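Home
Reviews
Software
Simulation and Planning
Back to all reviews

Killier 9 review: a motion planner with opinions
By Tegan Rewi
Thu 18 June

Killier is a planning and simulation package for people who own one small arm and would like to own it for a while longer. You build a bench, drop in your tools, describe a task in a short script, and the planner works out how to get the gripper from one place to another without going through anything. Version 9 is the first I've kept installed past the trial. I ran it on the pegboard bench that comes in the starter pack, with the overview camera and the wrist camera both turned on.

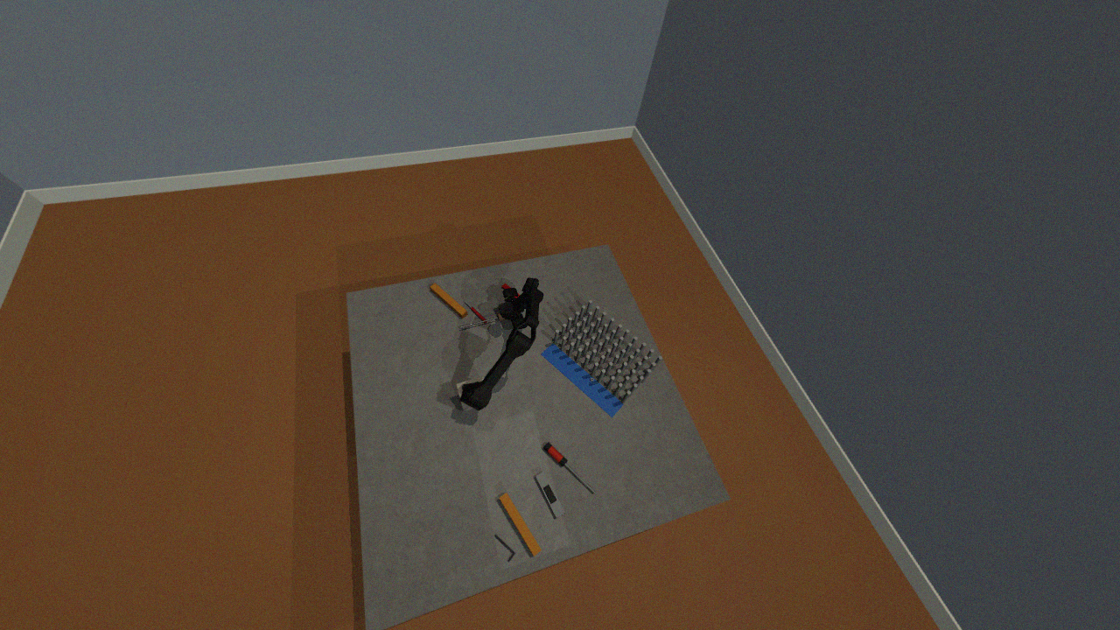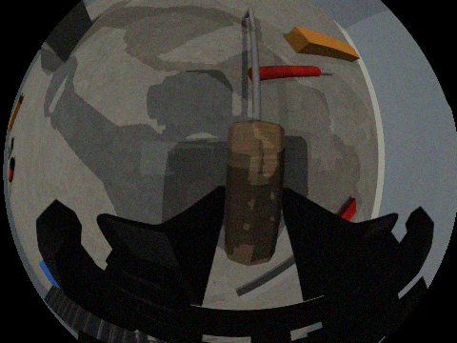

Can you write a pick task without knowing how the planner works?
A basic pick takes a grasp pose, a place pose and an approach distance, and the defaults cover the rest. You only have to open the planner settings when a path fails, or when you want the arm to prefer one side of an obstacle over the other.

Setup

The installer took 15 minutes, most of it spent downloading textures for floors. I have no complaint about the floors. They are lovely floors. I would have traded one of them for a progress bar that moved.

After that things improved. Scenes are plain text files, which means you can keep them in version control and find out who rotated the pegboard. (Me, in January.) Every object gets a shape for looking at and a simpler shape for bumping into, and you can show the second one on top of the first. Leave that view on for your first week. Half of what I took for planner bugs were collision shapes a good bit fatter than the thing they stood for.

Planning

There are two planners. The quick one throws out random arm positions until some of them connect, and you get a path that is safe and looks like somebody swatting a wasp. The careful one starts from the same path and smooths it, and it's the one you want on anything that has to be watched by a manager.

I gave both the same job: reach over the peg grid, come down next to it, go home, 30 times with small changes to the start position. The quick planner found a path on every run. The careful one gave up twice and said so in a sentence I could read, naming the two parts that would have touched. After years of "error: no solution" I was almost moved.

What it still does badly is long thin objects. Once a screwdriver is in the gripper, the planner treats the whole thing as one fat box unless you tell it otherwise, and a fat box will not go many places on a crowded bench. The fix is a setting called attached_shape, filed under Advanced, then Other. I would like to meet whoever decided it was Other.

Perception

The wrist camera model is the best reason to upgrade. It does a proper wide fisheye, bent edges and black corners included, and the arm's own shadow falls across the things you're trying to detect. My old simulator gave me clean, evenly lit pictures and a detector that was brilliant right up to the moment it met a lamp.

Killier's built-in detector is fine in the middle of the view and poor near the rim, where a straight object turns into a banana. You can undistort the picture first, at some cost in speed, or plug in your own model. I plugged in my own. The interface for this is one function that takes a picture and returns a list, and whoever designed it should be put in charge of the menus.

The black parts of the gripper do get picked up as objects now and then. A self-mask takes care of that, and it updates as the fingers move. It is off by default. See above, regarding Other.

Control

Paths go out to the arm through a driver, and there are drivers for most of the common small arms. Mine is a Plakwood, whose driver is marked "community," a word meaning Aslak Sandberg. He answered my bug report the same evening, and the fix went in the next build. I can't promise he'll do that for everyone, and I suspect he'd rather I hadn't mentioned it.

Speed limits carry over from the simulator correctly. Force limits don't, and have to be entered again for the real arm. The manual does mention this, on page 167.

Compared with the others

Hitier has the nicer editor and a far better timeline for stepping back through a failed run — I still open it for that. Its camera model is basic, though, and scene files are locked up in its own format. Shek is quicker than either and assumes you have read its source code. If you have, you already know whether you want it.

Who should get it

Anyone doing tabletop picking with a camera on the wrist. If your arm does the same move all day with no camera at all, the older version will do, and the license is cheaper. Skip it for now if you work mostly with long tools and have no patience for settings pages.

Liked: readable failures, plain text scenes, the wrist camera.
Didn't: the default shape for held tools, self-mask off, the menus generally.
Tested on: a desktop with a midrange graphics card, then the Plakwood arm.

Update: the attached_shape setting has moved in the latest build. It is now under Advanced, then More.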